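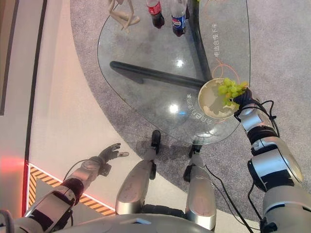 Your questions about Julstead Press, answered by me

Hi, I'm Despina Moschos. I look after orders and most of the inbox at Julstead, so if you've ever written to us about a missing parcel, we've probably met!

What do you publish?

Books and workbooks for Greek community schools, plus a few titles for grown-ups learning at home. Our bestseller is still the Chrysikopoulos reader, the one with the blue spine that everybody's older cousin had (mine is falling apart and I won't part with it).

Is the reader being revised?

Yes, finally. Pantelis Stefanou is working through it chapter by chapter, and we're aiming for October. The page numbers will change, so please don't mix old and new copies in the one class — I've had that phone call before.

How do I order for a whole school?

Send me a list with titles and quantities and I'll email back a quote. You don't need an account. Orders of 70 books or more travel free anywhere in Australia.

Can I see a book before I buy?

Sure. Teachers can borrow up to four titles for a term. Just post them back in decent shape. A bit of pencil is fine, I own an eraser.

What's Memgate?

Our online library, where the audio for the workbooks lives. The code inside your front cover gets you in. It works on two devices at a time, and if you're locked out, write to me and I'll reset it, usually the same afternoon.

And Jorker?

That's the card game! It's for practising verbs, best with five players or fewer, and it gets loud. Replacement cards are free if you tell me which ones have gone missing.

Can I photocopy the worksheets?

For your own students, yes, as many as you like. Please don't put them up on a public website, though.

Do you take manuscripts?

We do, but we're slow. Send a sample chapter and a short note about the age group, and Pantelis will read it himself.

Last updated February 20, 2024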